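The Long Afternoon Sit
by Sveva Fabbri

My grandmother never once called it a nap. She called it "resting my eyes", and she rested them every day from two until nearly three, with the wireless on low and her shoes lined up by the door, and heaven help the child who asked her for a biscuit before she had finished. I used to think it was what old people did. I am now past fifty and I can tell you exactly what time it is when my own eyes start asking for the same treatment.

Last September I asked readers of this magazine to write in about their afternoon sleeps, expecting a handful of postcards. We had 478 letters, and I have read every one of them (a few of them twice, and one aloud to my sister over the telephone). 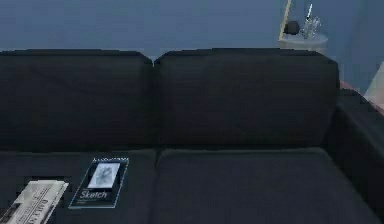
Sleep after lunch seems to bring out strong feelings. Gaetano De Luca, who drove buses for most of his working life, wrote four pages on why a bed is quite the wrong place for it — you go too deep, he says, and wake up cross. He wants a sofa, and a dark one like this, with two good back cushions to lean into and those soft, rounded edges, so that you sink a little and no further. Jytte Stougaard disagrees with him completely. She draws the curtains, puts on her nightdress and does the thing properly, and at 83 she sees no reason to change.

Then there are the secret sleepers, who were my favourites. Trilok Sandhu spent years nodding off in the stockroom of a shoe shop, sitting upright with a box on his knees so that he would look busy if the door opened. His manager found out in the end and asked whether there was room for another chair.

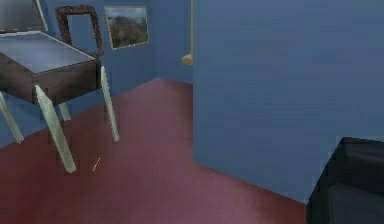 How long is long enough?

Twenty minutes, said most of you, very firmly, and then went on to describe sleeping for an hour and a half. Mitra Daneshvar holds a teaspoon over a saucer and gets up when it drops, a trick she had from her father. I tried it for a week. On the first day I woke at once, feeling rather pleased with myself, and on the other days I slept straight through the clatter and found the spoon under the cat.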